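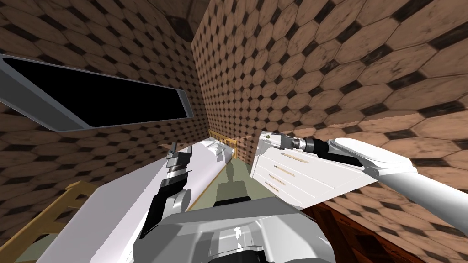
1/18/19

No TV week, day 5. Quick one tonight, I have to be up early.

So the rule was no screens after dinner, whole house, till the weekend is over. My idea, and I was the first one to complain. Second night I stood in the kitchen eating crackers over the sink because I had no clue what a person does at 8:15. Then I went to bed. Slept like a rock, so there's that.

Things we did instead. Cards. More cards. Dulce taught the kids a version of rummy that I'm pretty sure she makes up as she goes along. Read half a library book that has been renewed 2 times already - a long one about a ferry captain, not much happens, I like it. Cleaned out the drawer with the batteries and takeout menus. Found the good scissors!! They've been missing since October.

Also the puzzle. 1000 pieces, a harbor, way too much sky. Tracey Dobson lent it to us and says it's all there, but her dog was a puppy when she did it, so we'll see. The edge is done and most of the boats. The sky I am not talking about.

Worst part was the news, or I thought it would be. Missed it for one night and then didn't care. What I do miss is the noise. I grew up with the set on from the minute my dad got home and I guess I still listen for it. Put the radio on while I cooked and that helped alot. Does radio count? The kids say yes. I say I'm the one making dinner.

Graham asked if we're saving money on electricity. No idea, probably 20 cents. Not why we did it. I just wanted everybody in the same room and looking up once in a while, and we got that maybe three nights out of five. One of those was a fight over who shuffled wrong.

Will we do it again - yes, but shorter. And not in January when it's dark by the time you get the mail. Maybe spring, when you can at least go for a walk after teh dishes.

Ok, bed. Soup recipe next time, I know I keep promising.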